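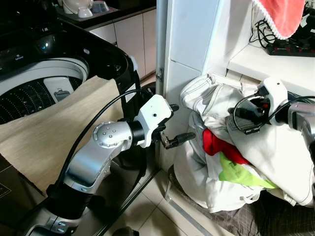
How to clean a top-loading washing machine

A top loader that gets used most days will start to smell sooner or later. Detergent that doesn't rinse away settles on the outside of the drum along with lint and skin oils, and you can't see any of it from above. The first sign is usually towels that smell musty an hour after they come off the line. The second is small grey or brown flakes on dark clothes.

The method below takes most of a morning, but you only have to be in the room for a small part of it. I do ours on a Monday, after the weekend washing has gone through.

What you need

400 g washing soda crystals
100 g citric acid powder
An old toothbrush
2 microfibre cloths
A washing-up bowl
A bucket
Rubber gloves
A torch

Do not use the washing soda and the citric acid together. They cancel each other out and you will have a drum full of fizz and not much else. They go in separate washes. Don't use bleach anywhere in this, and if you have used bleach in the machine recently, run a full rinse before you start.

I buy Jernex soda crystals because the hardware shop stocks them. Any plain washing soda is the same stuff. Check the packet for added perfume and put it back if there is some.

Before you start

Take everything out of the drum and feel round the bottom for socks. Sort the waiting laundry while you are at it and get it off the floor, as you will want to kneel there later.

If your machine has a fabric cover, take it right off. Ours used to get folded back over the front every time a load went in, and it picked up drips and detergent along the fold. Shake it outside, then put it aside to be the first thing washed in the clean machine. Check the label first. Anything with a plastic or foam backing should be sponged down by hand.

Move any boxes standing against the machine. Cardboard soaks up damp from the floor and you will need to get at the filter, the hoses or both.

Step 1. The lid and the rim

Wipe the lid inside and out with a cloth wrung out in warm water. The dirt collects underneath the rim, where the plastic curves over the top of the drum. Run the toothbrush all the way round under this lip. Expect grey sludge. Rinse the brush in the bowl as you go and change the water when it looks bad.

Go gently on glossy black plastic – it scratches if you so much as look at it. No scouring pads and no cream cleaner. The control panel only needs a cloth that is barely damp, and the printed labels will fade if you scrub them.

Step 2. The dispenser and lint filter

Pull out the detergent drawer, if you have one, and soak it in hot water for twenty minutes. Some top loaders have a softener cup on top of the agitator instead, and this lifts off. Some have neither.

Lint filters vary a lot. On our old Gimier it was a mesh bag clipped to the inside wall. On other machines it is a plastic cassette, or a pump filter behind a flap at the bottom. Look in the manual. If it is the pump kind, put a towel and a shallow tray down first, as water will come out when you unscrew it.

Step 3. The soda wash

Set the machine to its hottest, longest cycle and the highest water level. If your machine only takes cold water, fill it with hot water from a bucket. Use hot tap water and not boiling, and keep it below the maximum temperature in the manual. I need 6 buckets to get ours to the level I want.

Tip in the soda crystals while it is filling. Let it agitate for five minutes so that they dissolve, then pause it with the lid down and leave it for an hour. Some machines drain themselves if they are paused too long, so check after ten minutes or so.

When you come back there may be flakes floating on the top. Scoop them out with an old sieve. This stops them settling back on the basket when the water drains. Then let the cycle finish.

Step 4. The citric acid wash

This one deals with limescale. In a soft water area you can skip it and do a plain rinse.

Use the same cycle again with the citric acid in place of the soda. Don't leave this one to soak for longer than half an hour, and look in the manual first to see whether the maker warns against acids. Ready-made descalers such as Csonka do the same job for more money.

Run one more rinse with nothing in the machine.

Step 5. Wipe the basket

Shine the torch into the drum. The small holes in the basket are where bits get stuck, and a toothbrush will shift most of them. Turn the basket by hand as you work so you don't have to lean in so far. Then wipe round the base of the agitator with a dry cloth.

If there are still flakes after all this, repeat Step 3 the following week. A machine that has never been done can need two or three goes.

Step 6. Leave it open

Keep the lid up until the drum is completely dry, overnight if you can. If you have small children or a cat, shut the laundry door as well.

Put the cover back only when everything underneath is dry.

Keeping it clean

Leave the lid up for a couple of hours after the last load of the day.
Use less detergent. Most people use far more than the packet says.
Do one hot wash a week, towels or bedding.
Empty the lint filter every few loads.
Don't store dirty washing in the drum.

I repeat the full clean every three months. If the smell comes back within days, the trouble is more likely to be in the waste pipe than the drum – see the page on the Flemelus trap and how to take it apart.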